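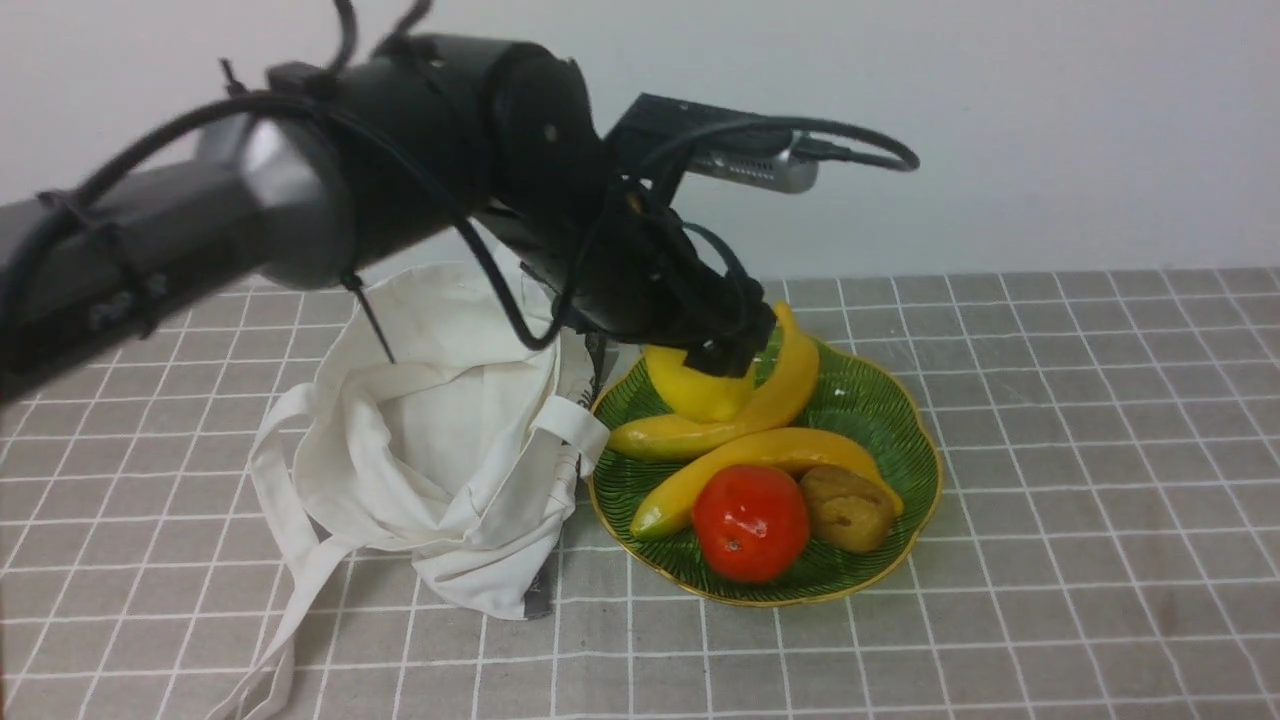

*The fruit-to-bag layout: green dish, gridded cloth, canvas tote.*

**Review: the Groment wrist and head recording kit**

We had the Groment kit on our bench for most of March, using it to gather demonstrations for a pick-and-place policy. The task was plain. The arm is guided to a piece of artificial fruit, closes on it, and carries it to an open tote bag. The target was 1,000 accepted episodes, recorded by two operators, Haris Tanoli and me.

Set-up is quick if the arm already has cable runs. Ours did not have enough, and the first evening went on zip ties. Leave more slack at the wrist than the leaflet suggests. A tight cable pulls on the connector at full rotation and the stream drops a few frames without any warning in the log.
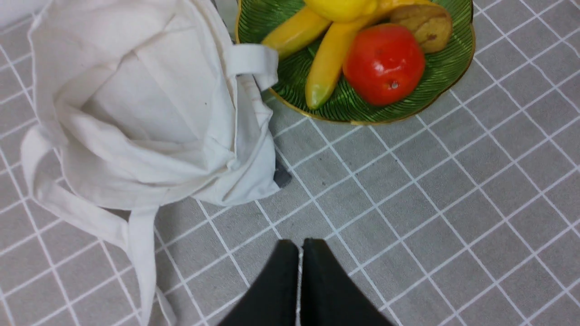 *Wrist view, gripper between the bag and the dish.*

The wrist view is the better of the two. It keeps both fingertips in shot, so the grasp point can be checked after the event. Exposure is weaker. Bright areas at the edge of the view wash out, and white canvas suffers first. Locking the exposure by hand helps, but the setting is lost at each restart and has to be entered again.

A printed grid on the cloth is worth having. It makes it easy to put the dish back where the episode sheet says, and drift between sessions shows up at once. Shiny produce on ribbed green glass is a hard case for any depth estimate, so we recorded colour only.

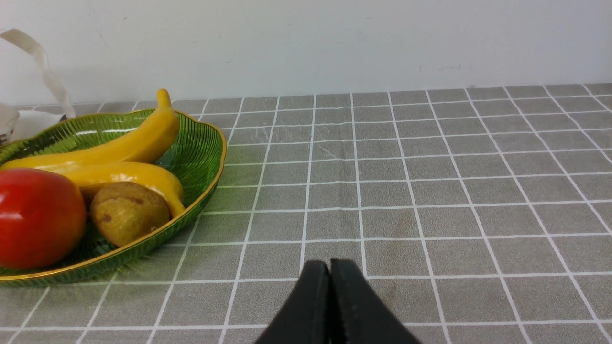
Wistley Bench Notes, vol. 2, p. 2

The recording software is called Plilleo. It writes one folder per episode, with joint positions, gripper width and both video streams on a shared clock. The clock held up well. Labelling is less good – an episode can be marked pass or fail and nothing else. We wanted a third state for grasps that slip and are recovered, as those are useful to the learner. Damian Pawlak wrote a small script that adds a text note to the folder, and we used that throughout.

Bananas gave the most rejected episodes. Operators tend to approach them the same way every time, and the data ends up narrow. We changed the order of the fruit and turned the dish between runs.
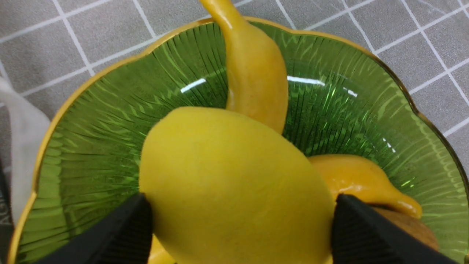 Playback is slow on long sessions, and there is no way to jump straight to gripper closure. Scrubbing by hand adds up over a full set. Export to other formats works, with the joint names kept intact.

I would buy the kit again for the wrist unit and the clock. The head unit is adequate. Groups with their own labelling tool will lose little by ignoring Plilleo's.

Quang Lý, 12/07/2018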